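Kelcombe has never been an easy band to file, and that may be why I keep driving out to hear them.
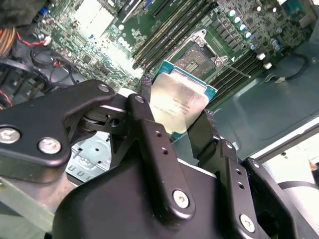
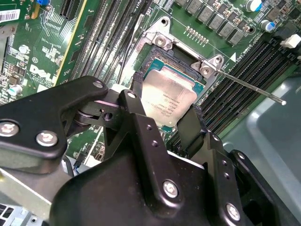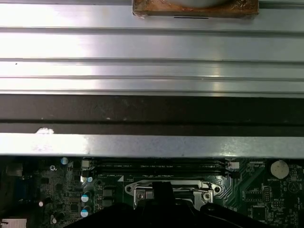
Their new album, Zaluvis, was made over four weeks in August, and it's a big, friendly, rambling thing (the title track alone needs three choruses to settle down!). The keyboards sit up front, as bright as the ridged silver metal in the last picture, with the bass rumbling along happily underneath. They pressed 300 copies, and mine is already getting scratched.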